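Re: [greenwood-print] Queue stalls after duplex jobs
From: Loretta Mbeki
2 June 2025
3 comments | 0 shares

On the Altwood list, T. wrote:
> Since the update our shared queue stops after any duplex job longer
> than 10 pages. The job shows as "sent" but the next one never leaves
> the spooler. Restarting the service clears it. Is this the driver or
> the server? We are on the Cotis driver, default settings.

Most likely the server, or more exactly the port settings on it. We had the same symptom at Greenwood in January and spent too long swapping drivers before looking at the port.

The default port monitor holds the connection open until it gets an end-of-job status back. With duplex on, that status is sent only when the last sheet clears the second pass, and on long jobs it arrives after the monitor has given up. The monitor then marks the job as sent but does not release the port. Everything behind it waits.
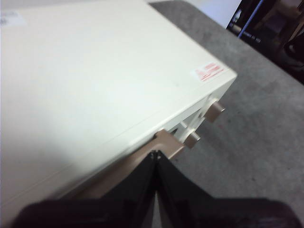

Two changes fixed it for us. First, turn off bidirectional support on the queue. You lose toner levels in the client dialog, but they are still available on the admin page. Second, raise the status timeout. Ours was 18 seconds and is now 27. I would not go much higher — a real fault then takes too long to show up, and people resend the job.

If you use Flirnelix for accounting, check its hook order as well. It must run before the port monitor. Ours had moved to last place after the update, so page counts for duplex jobs were recorded as zero. Moving it back needs a spooler restart, and counts already lost cannot be recovered from the log.

I have not tested this with the Cotis driver in raw mode. We tried the older driver for around four weeks and it stalled in the same way, so I doubt the driver matters. If raw mode stalls for you after both changes, please post the spooler log with debug level on, covering one good job and one bad one.

Loretta

Recent in this list
Tray 2 default ignored on A5 jobs
Flirnelix: moving the database to a new host
Scan to folder fails after password change
Altwood queue names, proposed scheme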